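3.2 Costume continuity in the Longo adaptation

The series was adapted from a two-part novel and shot in Zeddale and Lukden over two production blocks. Our interest is in how the wardrobe department kept a record of the lead character's clothes when scenes were filmed out of story order. We had access to the continuity notes for all 8 episodes, which contain 2,000 entries. Each entry gives the episode, the story day, the garment and its state of wear.

The novel says very little about dress. The main character is a clerk at the Wukbridge ferry office, and his clothes are mentioned only when he is ashamed of them. The script keeps two of these passages and drops the rest, so most choices fell to the designer. The notes show that she settled on dark, plain clothing early in the first block and changed it little afterwards. Trousers were logged apart from jackets, as the two were often worn in different combinations.
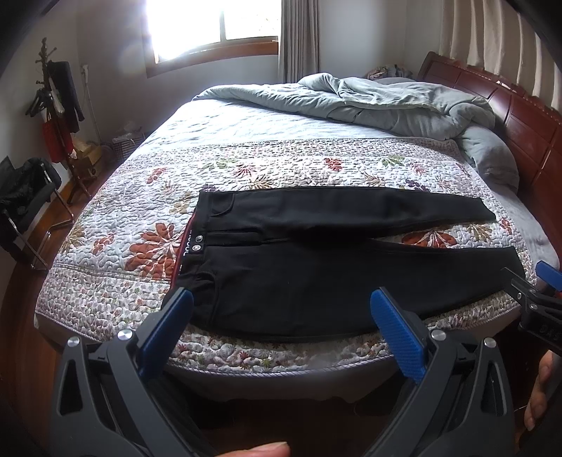 Figure 4. Black trousers laid flat on a floral bedspread.

Entries for trousers are shorter than those for coats and shirts. They usually record the colour, the fastening and the length at the hem, and leave out the fabric. Where a scene was continued in the second block, the later entry refers back to the earlier one by number. We found this practice to be consistent in the Lukden material and less so in Zeddale, where several entries were written up in August after filming had ended.

We coded each entry by whether the garment was named in the novel, named in the script or introduced by the wardrobe department. The third group was by far the largest. Section 3.3 compares it with the entries for hand props, which were kept by a separate team and follow a different numbering.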